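# How to read a big public spending plan before you cheer for it

Every plan arrives with a number on the front. The number is large, it's printed in bold, and it's the least useful thing in the document. I've been reading state and county spending plans long enough to distrust the bold print first and everything else second.

What follows is the method I use. You need the plan, a pencil, and an evening.
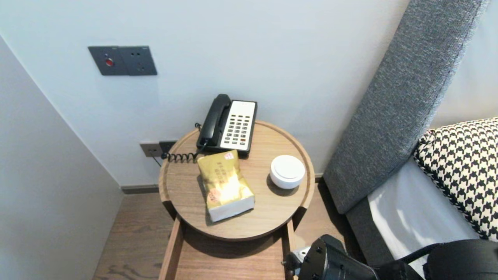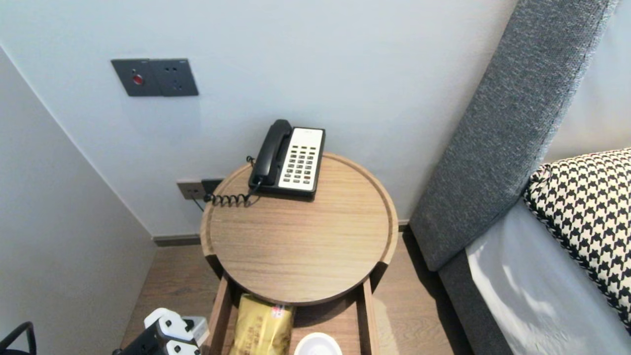 Is the headline figure the amount the government will spend this year?

It almost never is. The figure on the front is usually a total over several years, and it often includes money that was already approved or that somebody else is expected to put in.

## Step 1: Find the time period

I'll use the Soltora County plan, which was sold as "a $227 million investment in working families." The time period was in a footnote on page 9. It runs eight years.

Divide the total by the years and write the result next to the headline. For Soltora that comes to a little over $28 million a year, which may still be a good idea. It's a different idea from the one on the yard signs.

Then check whether the spending is even. Plans love to start small and swell at the end, when the people who signed them will be out of office. If the yearly table shows most of the money in the last two years, treat those years as a wish.

## Step 2: Separate new money from old

Look for these words:

- **"Continues"** or **"maintains."** The program exists and is already being paid for.
- **"Redirects."** Something else is losing money. Find out what.
- **"Leverages."** A third party is supposed to contribute and may not have agreed to.
- **"Up to."** The floor is zero.

Go through the plan and mark each line N for new, O for old, or ? for can't tell. Don't be generous with the N. If the text doesn't say where the money was last year, it gets a question mark, and when you're done you add up the three columns.

The Willero transit section of the Soltora plan was almost entirely O. The buses had been ordered under the previous budget. They were counted again anyway, with a fresh paragraph about the future of mobility.

## Step 3: Look for who pays, and when

Spending plans and tax plans are often released as separate documents, sometimes weeks apart. Get both. Put them side by side and ask whether the revenue starts when the spending starts.

Common ways to cover a gap, from least to most worrying in my opinion:

1. A named tax with a rate and a start date
2. Borrowing with a repayment schedule attached
3. "Improved collection" of taxes already owed
4. Growth that the plan itself is supposed to cause

Number three sounds responsible, and sometimes it is. But ask how many staff will be hired to do the collecting, and whether their pay is in the plan. Number four I ignore completely until somebody shows me a forecast written by people who don't work for the office that wrote the plan.

## Step 4: Check what has to be voted on

A proposal is a request. Some pieces can be done by the executive alone, some need a simple majority, and some need a supermajority or a public vote. The glossy version mixes them all together.

For each large item, write down who has to approve it. In the Brudora school package, the preschool seats needed only the board's approval, while the teacher raises needed a change in state law. Both were announced with the same verb — "delivers" — and only one of them was in anybody's power to deliver.

If a wage increase is in the plan, check who it covers. A raise for public employees and contractors is one thing. A general minimum wage is another, and the body announcing it may have no authority to set one.

## Step 5: Read the program rules, not the program name

Names are free. Rules cost money, so that's where the cuts get hidden. For any benefit, find:

- the income limit, and whether it rises with prices
- how long you have to live in the area to qualify
- whether there's a cap on enrollment
- the date it ends

The Carretero child care credit was described everywhere as "for every family." The rules limited it to 18 months per child and required an application in August, with no second window. Most families I'd call "every family" would miss that.

## Step 6: Write your own one-line version

Fill in this sentence:

> The plan would spend ___ a year for ___ years, of which ___ is new, paid for by ___, if ___ approves it.

If you can't fill in a blank, leave it blank and send the question to your representative's office. Ask for the page number where the answer appears. A reply that thanks you for your interest and repeats the headline figure isn't an answer, so write back and ask again.

Keep your marked-up copy. When the final budget passes, run Steps 1 and 2 on that one too and compare the N columns.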